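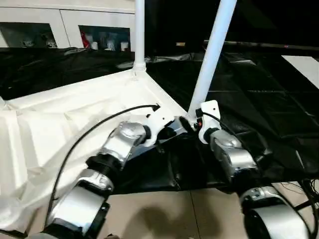 July 28, 2026

Carried on with the covers for the white pole frame. Black fabric again today, starting at the corner, as that is where the last one went wrong.

The black comes off the roll 300 cm wide and I had cut it with 15 cm to spare all the way round. On the straight runs that is plenty. At the corner it is too much. You end up with a thick fold exactly where the poles come together and it pushes the edge out of line. Next piece: cut the corner at an angle first and leave the rest of the allowance alone.

The fabric is also slippery. Smoothing one side undoes the other. Better order, I think:

1. Lay the sheet out flat on the tiles, shiny side down.
2. Find the corner and mark it with chalk on the dull side.
3. Gather at the corner and hold it there before touching either edge.
4. Work away from the corner, one pole at a time.

I had been doing 4 before 3.

White fabric: creases badly if left folded. Josefien wants to roll it on a cardboard tube from now on. There are two long tubes behind the cutting table, the one marked Dewulf is the straighter. No ironing until we know what heat it takes. Amber to ask Dakell.

Measured the long side twice because the drawing and the frame did not agree. Drawing says 1793 mm, I get 1612 mm between the insides of the connectors. I suspect the drawing is still the March version with the longer poles. Amber De Smet has the newer one, will check before anything else is cut. If 1612 is right, the spare white piece from the Kirnari job will do and we need not order.

Threaded connectors: hand tight only. One of the first batch cracked when I used the wrench on it.

Floor needs sweeping before the next sheet goes down. The black shows every bit of grit and thread.

To do
- chalk, nearly out
- hem clips, the wide sort
- new drawing from Amber
- ask Josefien Kuipers whether Vevbridge want the bottom edge hemmed or left raw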